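Odville's Repair Night Is Back, and It Has Outgrown the Library

If you have a lamp that flickers or a sweater with a hole in the elbow, clear your evening in April. The Odville Repair Night is coming back for another season, and this time it has the whole ground floor of the old Fraser building on Adine Street to spread out in!

The winter sessions were held in the back room of the library, which was cozy in November and downright packed by February. At the last one, 117 people came through the door, and the line for the sewing table ran past the magazine racks and out into the hall. Organizer Diane Desjardins had been hoping for 50.

"I kept looking up and seeing more toasters," she said. "People were holding them like babies. I loved it."

The new space has proper lighting, plenty of outlets and a loading door at the back, so anyone with a bulky item (a vacuum, a floor lamp, a kid's bike) can pull right up. There will be six repair tables: small appliances, lamps and wiring, clothing, bikes, wooden furniture, and a brand new one for china and pottery, which was the most requested addition by a long way.

The china table will be run by Nurhan Güler, who taught ceramics at the high school for years and still fires her own bowls in a kiln behind her garage. She'll be showing people how to glue a clean break, fill a small chip and sand it smooth. She is also happy to just look at things. Bring the saucer your grandmother left you, bring the mug with the handle in your coat pocket, bring the pieces in a bag if that's all there is.

One thing she wants everyone to know ahead of time is that a glued plate is for looking at. Most household glues aren't meant to touch food, and a mended piece shouldn't go in the microwave or the dishwasher. Hang it, put it on a shelf, or set it under a plant, and it can stay in the family a good while longer.

Ekrem Yüksel is back on small appliances, with a bigger box of fuses and cords than last time, and the café Pomamero is sending over soup and rolls again. The lentil went fast in February, so go early if you have your heart set on it.

Repairs are free. Parts are charged at cost when they're needed, and there's a jar by the door for anyone who wants to chip in toward the room rental. The group has set itself a goal of 300 mended items by the end of the season, with a paper chart on the wall to color in as the number climbs. Kids get first turn with the markers.

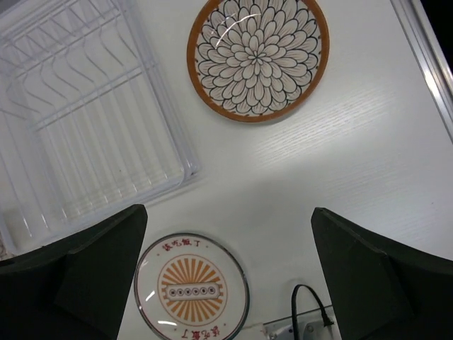 Do I need to sign up before I come?

Only for the bike and furniture tables, where the jobs take longer. There's a sign-up sheet at the library's front desk, and everything else is first come, first served.

Anyone who'd like to learn to fix things can sit in at any table and watch, tools or no tools. Doors open at 5:30 p.m., and the last items are taken in at 8. The dates for the rest of the season will be posted at the library and in the window at Pomamero.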